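Divex opens its Berthorpe workshop to show robot assembly of desktop computers

Automation
Published August 25, 2025

BERTHORPE - Divex opened its workshop on Yáñez Street to visitors this week for a demonstration of robot arms working on ordinary desktop computers. The company, which repairs and resells office machines, has been developing the work since July under the project name Skosis.

The open day drew people from local schools, two recycling firms and several offices that send their old equipment to Divex. Visitors were taken in small groups to the bench at the back of the building, where they could watch the work and ask questions of the staff running it.
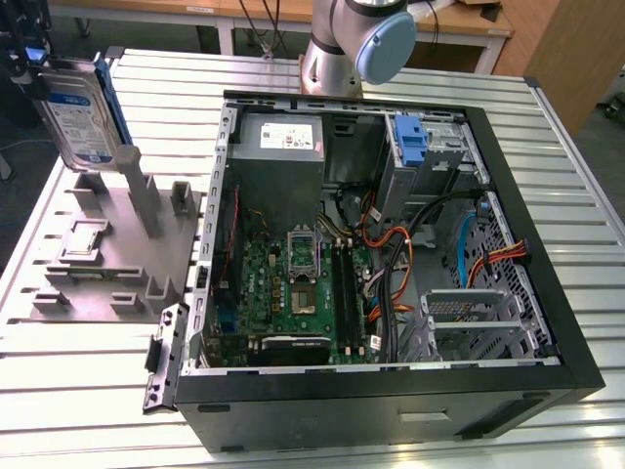

Reading time: 4 minutes

The task on show was the fitting of parts into a used desktop tower. The case is laid on its side with the panel off. Hard drives, memory modules and processors are handled from a gray fixture next to it, which has holders shaped for the parts. A gripper picks up one part at a time.

Divex chose these parts because they are the ones its technicians handle most often. A computer that comes in from an office usually leaves with a different drive and often with more memory. Processors are changed less often, but the company included them because they call for the most care. The socket has to be open, the chip has to be turned the right way, and it has to go down flat.

Staff told visitors that the hard drive is the easiest of the three for the robot. It is large, it has flat sides, and it goes into a bracket that guides it for the last part of the way. Memory modules are harder. They are thin, they have to go in straight, and they need a firm push at the end. The team has spent most of the summer on memory and expects to spend the fall on it as well.

Much of the discussion was about the difference between this work and the assembly of new machines. In a factory, every case on the line is the same and the cables are where the drawing says they are. The towers at Divex come from many offices and have been opened before, in some cases several times. Cables get pushed to one side, a latch may be stiff, and a bracket may be slightly bent. A program that only repeats the same path does not get far with them.

For this reason the Skosis team records each session at the bench and goes through the recordings later. The project has 515 recorded sessions so far, and the company wants to reach 1000 before it decides whether to put the system into daily use. Sessions that go wrong are kept along with the rest. A part that was gripped at a bad angle is useful to the people working on the next version, the staff said, and they would like to have more such cases from different types of computer.
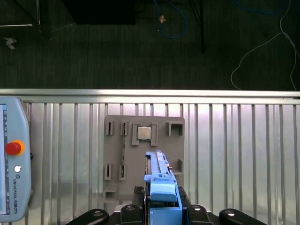
The holders on the fixture have been changed several times. The first version gripped the memory modules too tightly, and the robot would lift the board together with the part. A later one was so loose that the modules leaned over. The team prints each new board in the workshop, so a change made in the morning can be tried the same afternoon. A few of the older boards were laid out on a table near the entrance for visitors to pick up and compare.

Visitors from the recycling firms asked mostly about speed. Divex said the robot is slower than a trained technician on every task shown, and that it did not expect this to change in the near future. The company is more interested in having routine jobs done in the evening, when the workshop is closed, so that technicians can spend the day on faults that need to be traced and repaired. It did not give a cost for the project.

Another question was whether the system could take computers apart as well as put them together. Divex said removal is the next step it wants to try. Pulling out a drive or a memory module means releasing a clip first, often in a tight space, and the fingers now in use are not well suited to that. A different set is being drawn up. The recycling firms said they would be interested in seeing it, as most of their own work is removal.

The school groups were given a separate session at a table in the front room, where students fitted memory and drives into old towers by hand. Several of the teachers asked whether this part could be repeated during the school year. Divex said it would look at dates and would set aside a number of computers for the purpose.

The workshop in Berthorpe employs 32 people, most of them in repair and testing. The company said that no jobs are being cut as a result of the project and that two of its technicians have moved over to work on it full time. Both came from the repair benches, and they prepare the computers that are used in the sessions.

A second open day is planned once the work on memory modules is further along. Groups will be kept small again, as there is limited standing room near the bench. Schools and firms that want to attend can leave their details at the front desk of the workshop, and those who were turned away this time will be contacted first.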